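Products > Teaching Stations > Two-Arm Stations > Skernar T2

Search products or part number Go

Skernar T2 Two-Arm Teaching Station

The T2 is a bench station for recording two-handed tasks by remote control. An operator wears a pair of Etik control gloves and moves the robot's hands directly while the station logs joint positions, finger positions and every camera view on one clock. The recordings can be played back on the same station or exported for training.

It was developed by Skernar with the assembly group at Litby, where sheet-metal parts and small clips are handled in short runs that change too often to program the usual way.

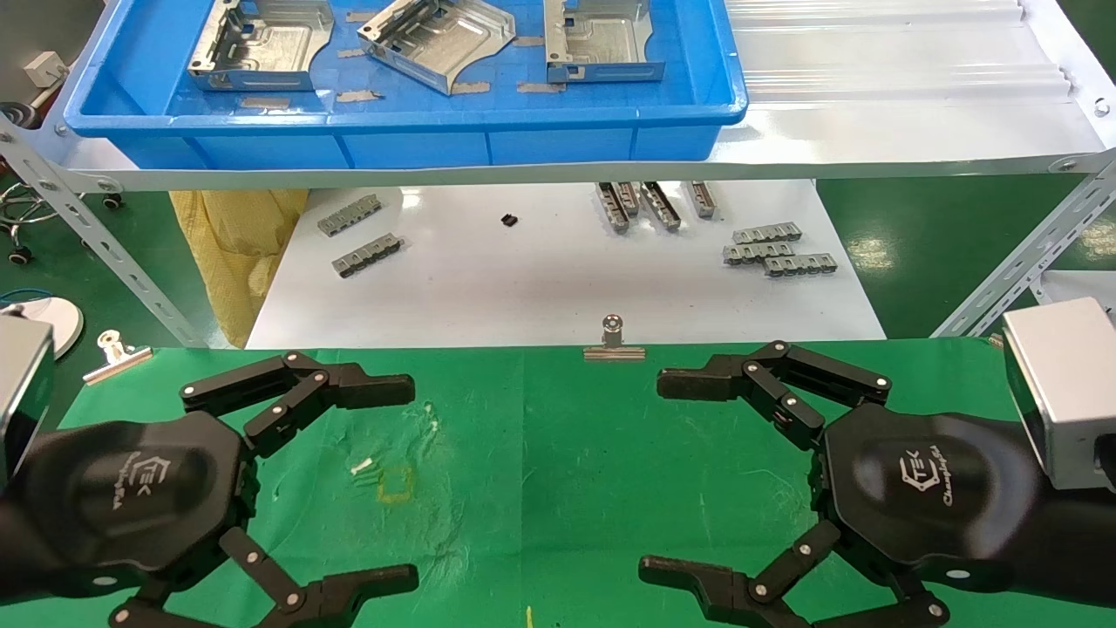 TEACHING BY REMOTE CONTROL

Start with both hands open and apart over the work surface. The glove pose has to match the robot pose within the tolerance set in the menu before the station will hand over control. When the indicator turns solid, the operator has both arms.

Press the left pedal to begin a recording and again to end it. The right pedal throws the take away and returns the arms to start. Most operators can record a usable pick and place on their first morning. Passing a part from one hand to the other takes longer to learn, and we suggest practicing it at half speed.

Each take is saved as its own file with the operator's initials and a task name. The internal drive is 256 GB. Clear it or set up the network copy before a long run, as the station stops recording when the drive is full.

TEACHING BY HAND

The arms can also be put in free-drive and pushed through a path. Finger motion is not recorded in this mode. Use it for approach moves and for setting start positions, then switch back to the gloves for the grasp itself.

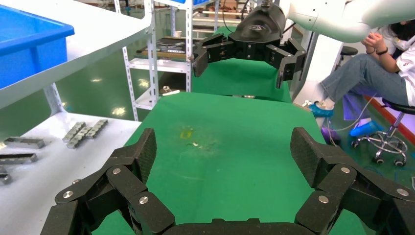 Wrist views matter most in the last part of a reach, when the head camera is often blocked by the hand. All cameras are on by default. Turning one off reduces file size but the take will be marked incomplete in the export tool.

Work surface: a plain matte cloth or mat in one color gives the steadiest results. Clamp it so it can't creep.

Warranty: 14 months on arms and controller, 3 months on gloves and finger pads. Finger pads should be inspected every 3,000 grasps; the counter is under Service > Hands.

Training: one day on site with Nilmini Haque or Ming-te Chou, included with the first station. The next open dates are in February.

Spare finger pads, glove liners and pedal cables are listed under Accessories.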